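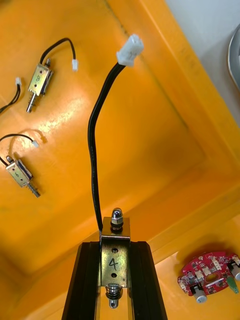 Inmaculada Rivas
Test technician, handling bench, Clikham

May, bench diary, second entry on the finger comparison

Started just after eight. The Plivex fingers were still on from last night, so I left them on and did the solenoids before anything else. Kauko had wanted the boards first, but the boards take longer to set out and I wanted some figures before the morning call.

The solenoids are the small push-pull type that Esteves send us, and we number the brackets in marker so we can tell afterwards which one gave trouble. Number 4 is a good one to begin with. It sits square between flat fingers with the bracket facing out and the spring and plunger end left clear, and that's the hold I want for all of them. If a finger closes on the spring instead, the body turns as it lifts and the placing is no good, even though the log counts it as a pick. I have asked for that to be changed in the log. For now I mark those by hand in the notebook.

We ran 113 picks with the Plivex set before lunch. 15 missed. Most of the misses were parts lying close to the tray wall, where one finger touches the wall before the other reaches the body. I stopped the run twice to check the zero on the gripper and it had not moved. Kauko thinks the approach angle is at fault and the fingers are fine. He may be right, but the approach angle is the same for both sets, so it doesn't matter for the comparison.

The other thing that costs us picks is the lead. When it stands up in an arch over the body, the depth reading comes back too high and the fingers close early. When the lead lies off to one side there is no trouble. I tried setting the parts out with the leads all one way and the misses dropped straight off, but that isn't how they come out of the bag, so I put them back as they fell and didn't count those picks.

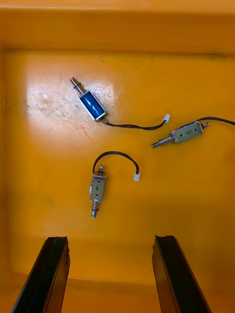

Photo: wrist camera, handling bench / I. Rivas

Part 6 is the one I kept going back to. With the plunger pointing towards the fingers and the lead looped up over the top, it asks for a choice: come in along the body and risk the plunger, or turn the wrist and go across the bracket. The controller goes for the first more often than I would. I turned the wrist by hand in teach mode and it held well across the bracket, so the grip is there if we can get it to choose it.

Glare is still a nuisance. The tray floors are glossy and the overhead light comes back off them as a pale patch. The wrist view is usable but I would like to try a matt liner. Asked stores for one. They have black and grey and want to know which, so I said both.

Changed over to the Fulska fingers after lunch. Four screws, then the width has to be set again, and the manual gives the steps in the wrong order (you need to home the gripper before you enter the new width, and it has them the other way round). I have written the right order on the inside of the cupboard door. The Fulska tips are a little narrower and the pad is softer. Kauko held one up against the Plivex finger and said the softer pad would be worn through in a month. We'll see. I've put the pair in the wear log from today.

Round boards next, picked from the yellow trays and set down on the paper in the steel tray. The paper makes it easy to check where the board has landed, and it stops the board sliding when the fingers let go.
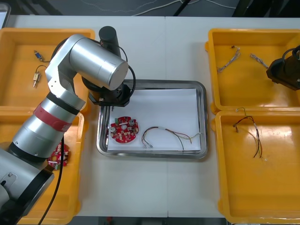 Left arm at the corner of the steel tray, with a board and a harness on the paper.

Boards are harder than they look. There are parts all over the top face, so the fingers have to take the edge, and the edge has connectors on it as well. The harnesses are another matter. A grip on the white sleeve in the middle would do very well, but the loose ends go wherever they like once the thing is lifted, and twice an end caught on the tray rim on the way over. I've set the lift height up a step and will run it again with both sets so it stays fair.

One thing in favour of the Fulska set is that they let go cleanly. With Plivex I had a board come back up with the finger on 3 placings, stuck on one side and then dropped. The drop is small and I found no damage, but I don't want that near anything we have to give back.

Kauko looked after the right arm while I had the left. He had the same trouble with the cable on top of the wrist as last week. It pulls when the joint goes past a certain point. He has tied it further back and will leave it like that overnight to see whether the tie slips.

Last job was the start position for the repeat run: solenoids top left, boards bottom left, harnesses on the right-hand side, clean sheet in the steel tray.

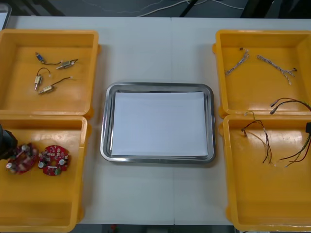 Left for tomorrow

Run the boards again with both finger sets at the new lift height. Wipe the tray floors first.

Ask Esteves whether the lead can be tied down at the bracket. Kauko has the address.

Width setting on the Fulska fingers: try 5 mm wider on the approach, same closing force.

Liners, if stores have found them.

Finished at half past six. Plivex fingers in the drawer, Fulska fingers left on the arm, log copied over.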